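Petersen review: a kitchen manipulation method that learns when to look again

I've spent the better part of a winter with Petersen, the manipulation method from the Ternley lab, and I like it a lot more than I expected to when I downloaded it. It's a way of training a robot arm on kitchen tasks from human demonstrations, using only what the wrist camera sees. There's no overhead view and no depth sensor. You get one small camera that spends half its life staring at the gripper's own fingers, and a policy that has to make the best of it.

What sets Petersen apart is a second output beside the usual motion prediction. At every step the network also scores how well it thinks it can see the thing it's working on. When that score drops, the arm makes a small move to get a better look, then picks the task up again from there. The authors call it a look-back step. On paper it sounds like a minor addition, and in the results table it looks like one too, until you get to the rows where the gripper blocks its own view.

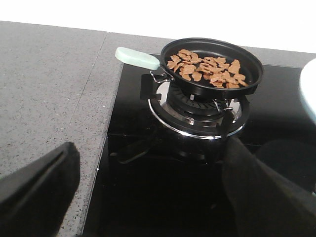 Reviewed by Armindo Gouveia
Methods and Tools | 29 January 2022

I ran it on cooktop work first. A little black pan on a gas burner, with light brown pieces of food in it, is a tougher subject than it sounds. The pan is black, the glass under it is black and shiny, and the fingers are black as well, so the policy has very little contrast to go on. The mint-green handle helps enormously! When I looked at the attention maps, the handle and the food lit up again and again, and the burner supports hardly at all.

I trained on 500 demonstrations for the pan and bowl tasks together, then added more until I reached 700. The jump from nothing to 500 was exactly as big as you'd hope. The last 200 mostly bought smoother approaches, and I'd tell anyone on a tight schedule to stop at the lower number and spend the leftover time varying the lighting. That's also what the paper suggests in its appendix, in a paragraph that really should have been on page one.

For comparison I had Burnent, the plain imitation baseline that ships in the same repository. Same data, same arm, same starting positions. Out of 56 trials each, Petersen finished 6 more than Burnent did. That's a modest gap and I wouldn't hang a big claim on it, but the extra successes were nearly all in trials where a finger covered the target during the approach, and those are the ones the method was built for. When the target stayed in plain view I couldn't tell the two apart.

Setup is friendly. The config files are short, the comments are written by someone who has clearly been stuck before, and the replay tool (which lets you scrub through a demonstration with the visibility score drawn underneath) is so good that I now use it for other projects. Guido Mazza, who shares the bench with me, got his first policy training before lunch without asking me a thing.

Now the bowl, where I have some complaints.
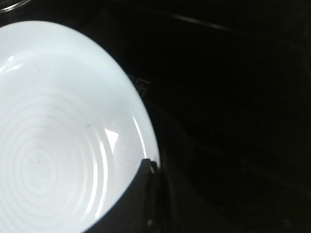 Reading time: 6 minutes

White dishes under strong light are where the visibility score gets confused. The inside of a white bowl goes almost evenly bright, the molded rings at the bottom turn into soft gray bands, and any hard little glare spot pulls the network's attention straight to it. My score stayed high in views like that, even with a finger across the rim and a good part of the bowl out of sight. So the look-back step didn't fire when I wanted it to. Lowering the exposure a notch helped, and so did mixing darker copies of the demonstrations into training, though I'd rather the default settings took care of it.

The other thing I'd change is the pause. Each look-back costs a short stop, and if the threshold is set too low the arm starts to dither, backing off and leaning in and backing off again — charming the first time, less so by the end of a session. The Rukwood fork adds a limit on repeats, and I'd switch to it right away if you're working near anything shiny.

I'd also have liked the released weights to include the bowl tasks. As it stands you get the pan tasks only and have to train the rest yourself, which took my one graphics card most of a night.

Would I recommend it? Yes, happily, to anyone working from a single wrist camera. If you already have a good fixed view of the counter, you'll see less benefit and Burnent may be all you need. I'm keeping Petersen on the arm, and next up I want to try it on glass lids, with the exposure turned down from the start.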